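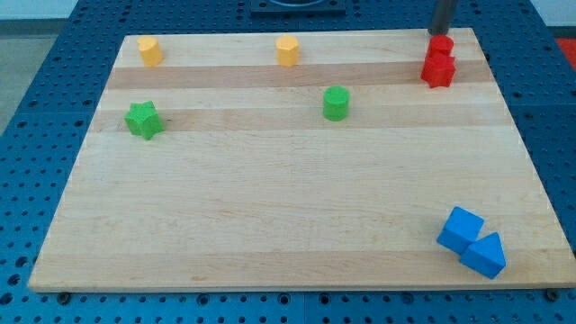

Foam-like toy blocks in yellow, red, green and blue on a wooden cutting board.

Who Owns the Shape of a Thing?

Small manufacturers are learning how much of a product's appearance the law will protect, and how early they must ask

By Sadia Mughal
21 March 2025

When the household goods company Flirkthorpe brought its stacking pitcher to market, it had already paid for a utility patent search, registered its name as a trademark, and signed confidentiality agreements with two molding shops. It had not filed anything that covered the way the pitcher looked. Within a year a competitor, Gostbridge, was selling a pitcher with the same sloped shoulder and the same squared handle under a different name and at a lower price.

The dispute that followed never reached a courtroom. It ended in a private settlement, the terms of which neither company has disclosed. It has nevertheless become a familiar story among the independent designers who supply the housewares trade, many of whom had assumed that copying on that scale must be unlawful in itself.

In the United States, the appearance of a useful article is in general free for others to imitate unless some specific right prevents it. The right most often relied upon is the design patent, which protects a new, original and ornamental design for an article of manufacture. A design patent issued on an application filed today lasts 15 years from the date of grant. It requires no maintenance fees, and its scope is defined almost entirely by its drawings.

Those drawings deserve more attention than they usually receive. Solid lines show what is claimed, and broken lines show what is not. An applicant who draws an entire pitcher in solid lines has claimed the entire pitcher, and a rival who changes the lid and the base may have a fair argument that the overall impression is different. An applicant who draws only the handle in solid lines has claimed less of the object but may have obtained the stronger patent. Experienced practitioners often file on both.

The test for infringement asks whether an ordinary observer, familiar with the earlier designs in the field, would be deceived into taking one design for the other. It does not ask whether the second company intended to copy. In a crowded field, where many products already look alike, small differences carry more weight.

Timing was the difficulty for Flirkthorpe. The company had shown its pitcher to buyers at a trade fair in September and had posted photographs of it the same week. American law allows an inventor one year from such a disclosure in which to file. Many other countries allow less, and some allow nothing at all. By the time Flirkthorpe consulted outside counsel, the year had passed.

What remained was trade dress, the branch of trademark law that protects the look of a product when the public has come to associate that look with a single source. For product shapes, that association must be proved. Evidence may include the length and manner of use, advertising that draws attention to the feature, sales figures, and consumer surveys. A company that has sold its goods for only a few months will seldom have much to offer under any of these headings. Nor can trade dress extend to features that are functional. If a squared handle allows the pitchers to nest together, a court is likely to leave it open to everyone.

Copyright offers still less help to the makers of practical objects. It reaches the artistic features of a useful article only where they can be perceived as separate works and could stand as works on their own. A printed pattern on a pitcher may qualify. The pitcher ordinarily will not.

The Amarasinghe workshop, which designs lamps and desk accessories for larger firms, has built its business around these limits. It keeps a register of every design it has shown outside the building, now 932 entries long, with the date of first disclosure set beside each one. It files on a small share of them. Of the 170 designs it reviewed in its most recent cycle, roughly 80 were set aside as too close to earlier work, and most of the others were judged unlikely to sell for long enough to justify the expense.

Contracts are a further concern. A designer who works as an independent contractor will normally own the rights in a design until they are assigned in writing, whatever the parties may have supposed. Payment of an invoice does not transfer a patent right. Ciltdale, a maker of kitchen storage, discovered this during the sale of its business, when the buyer's lawyers asked for assignments that had never been signed — and two of the designers concerned had since moved abroad. The closing was delayed while they were located.

Flirkthorpe has since changed its procedures. New products are now reviewed by counsel before any buyer sees them, and photographs are held back until the first application is on file. The pitcher remains in its catalog, with a revised lid that is the subject of a pending design application.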